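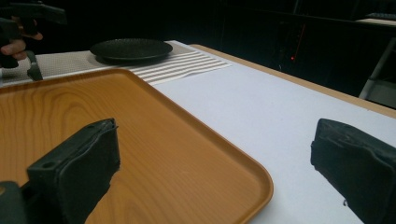
251 table-setting runs by the end of June, and I'm still not convinced we have 251 different examples of anything.

Gearóid Tully's rule is that more is better. Fine, but more of what? Two people, a gripper in each hand, putting a tray and a plate and a placemat where they go. By run 22 you have a habit. By run 100 you have a rut, and the model gets to learn your rut. I watched 16 of mine back to back and could have swapped any two without noticing.

Lies De Bruijn says variety comes from changing the table. Maybe. We changed tables at Skerkau and I moved my arms exactly the same way.

What I'd like to see is somebody throw out half the set, train again and publish both numbers. I asked for that in June. The reply was a new target for the next batch.

Posted August 2, 2018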